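Budgeting for a second two-arm cell — what did I forget?

benchmoss
Posted 01/04/2023
So I've got $924 left for spares and bits, and I want cell number two running by December. The job is the same as on the first one, produce and a shopping bag. Arms are sorted. It's everything else I keep underestimating!

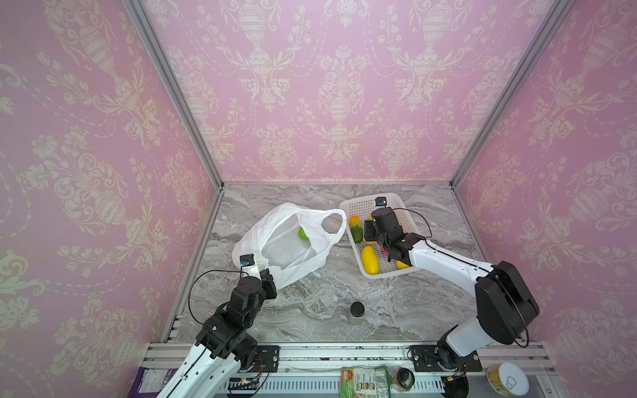 Two arms, bag on the left, basket on the right.

My list so far is wrist cameras, rail, cables and spare gripper fingers. Rallora wants $51 a set for fingers and I'd like nine sets.
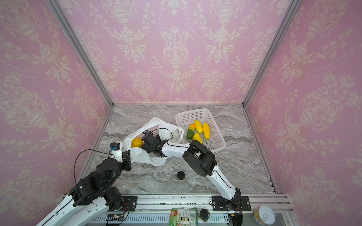 Cables are where I'm torn. Gereo has them for $19 each, but the lead time is awful, so I may just pay more at Bakard.

torqueandtea
Nine sets is way too many. Buy three and put the rest into a spare wrist camera. You can't run with one missing.

benchmoss
Hmm, maybe — but thin plastic is fussy and I don't want to be stuck waiting on fingers.

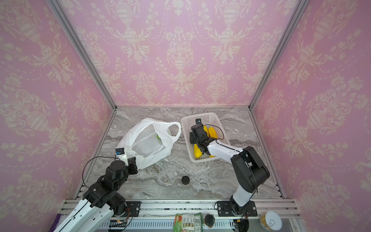 pallet_jill
I'm with benchmoss on this one. Shipping killed us last year, way more than the parts did. Buy the fingers in one go and haggle.

torqueandtea
Still say five, tops. Did you look at the Saludo bundle?

benchmoss
I did, and the rail in it is too short for both arms (grr). Going with six sets, final offer. 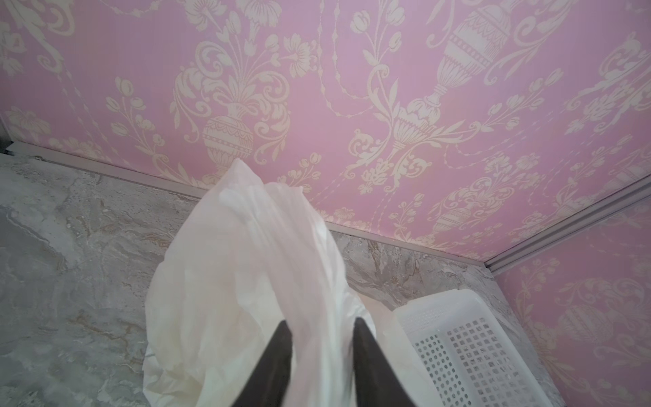
pallet_jill
Are you buying the rail new?

benchmoss
New, same as the first one, so the mounting plates swap over. Order goes in once Rallora gets back to me on six.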